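Search this site
Type and press enter

Runora water butt monitor, four months on

Reading time: 2 minutes

I've had the Runora fixed to my bigger water butt at the Giremthorpe allotments since before the spring, and I've been meaning to write it up for ages. It's a float on a cord with a little dial on top that tells you how many litres you've got left. No batteries, no wires, just the dial.

Fitting it took me one cup of tea. You drill a hole in the lid (the template in the box is spot on), drop the float through and set the dial with the butt full. Mine holds 200 litres and the needle sat bang on the mark – lovely!

I did worry it would be rubbish lower down, so in April I ran the butt off a can at a time. It stayed true to 100 litres, then started reading a bit high, and by the last few cans it was out by roughly 9. I can live with that. When we're on our restricted tap days I only want to know if there's enough for the beans.

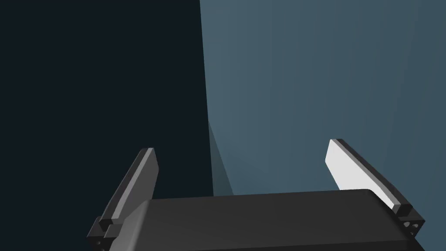

A two-fingered gripper, fingers spread wide.

Ngọc Sầm on the next plot has the Dritosel, which clips on the side and shows the level in a clear tube. Hers is easier to read from the path, I'll give it that, but the tube went green inside a few weeks and she's forever poking at it with a bottle brush. The Runora has nothing to clean except the float.

Grumbles? The cord is too short for a tall butt, and the numbers on the dial are tiny. I rang Đinh, the shop I bought it from, and they posted me a longer cord for nothing, so full marks there.

I'd buy another for the small butt by the shed. 4 out of 5.

We use cookies to remember your settings. OK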